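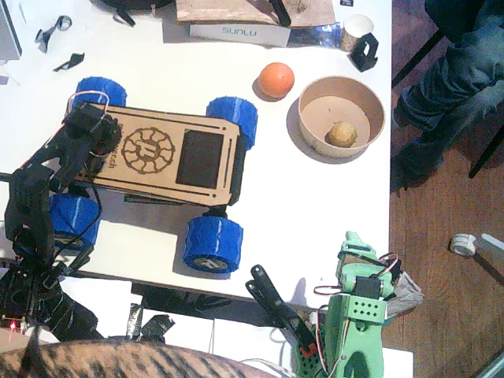 Part-time bookkeeper wanted, Tokia

Tokia is looking for a part-time bookkeeper, 18 hours a week, to start as soon as the right person is free. We rent workbenches and small studios by the month, and we run evening classes in sewing, woodwork and electronics. The office is on the second floor of the Beller building.

You would send out member invoices (134 last month), enter supplier bills, match bank statements, and chase late payments by phone and email. You would also get the year-end papers ready for our outside accountant every December.

You need at least 2 years of bookkeeping experience and should be comfortable with spreadsheets. Payroll experience helps but is not required. The hours are flexible — most people in the office are gone by four — but we need you in on Wednesdays, when bills are approved.
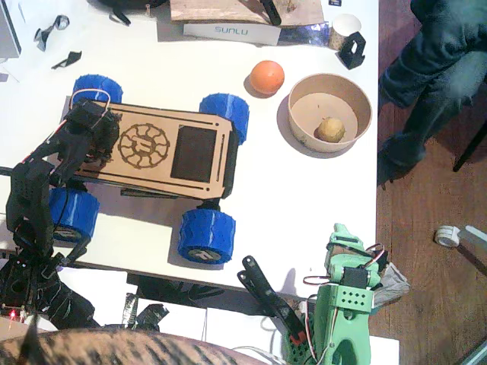 A wooden rover with blue wheels on a worktable.

Pay is $2,000 a month before tax, with paid vacation and free use of a bench outside working hours.

Send a resume and a short letter to Iman El Sherbiny, office manager. Please include the names of two people we can call. Questions about the hours can go to Áine Ó Ceallaigh at the front desk. Interviews will be held in person.

Posted 2024-06-19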